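Home | Kitchen | Laundry | Floors | Contact

How to Get Tea and Coffee Stains Out of Mugs
By Arben Lazarević

Dish soap won't lift the brown film that builds up inside a mug. Baking soda will, and it takes a few minutes per cup.

Rinse the mug with warm water and pour it out. Leave the inside damp. Put in a teaspoon of baking soda and rub it around with a soft sponge. Start at the bottom, where the stain is darkest, then work up to the rim. Go over the outside of the handle too, and the spot where it joins the cup, since coffee drips collect there. 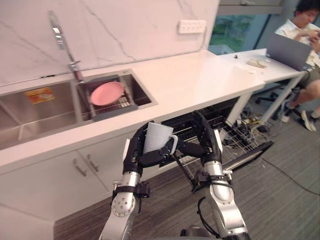
If a ring is still there after the first pass, fill the mug with hot water, stir in another teaspoon of baking soda and let it stand for 17 minutes. Rub again and rinse well. Old stains may need a second soak.

Don't use steel wool or scouring powder. Both scratch the glaze, and a scratched mug stains faster the next time. Skip this method on cups with metallic trim and wash those by hand with soap only.

Rinse plates and anything else waiting in the drain basket if the paste splashes on them. Then wipe the counter with a wet cloth. Baking soda dries to a white haze that is hard to see on a light countertop until you run a hand over it.

I do our mugs once a month. Travel cups with lids need it more often.

164 shares | 17 comments

We use cookies to improve this site. Accept | Settings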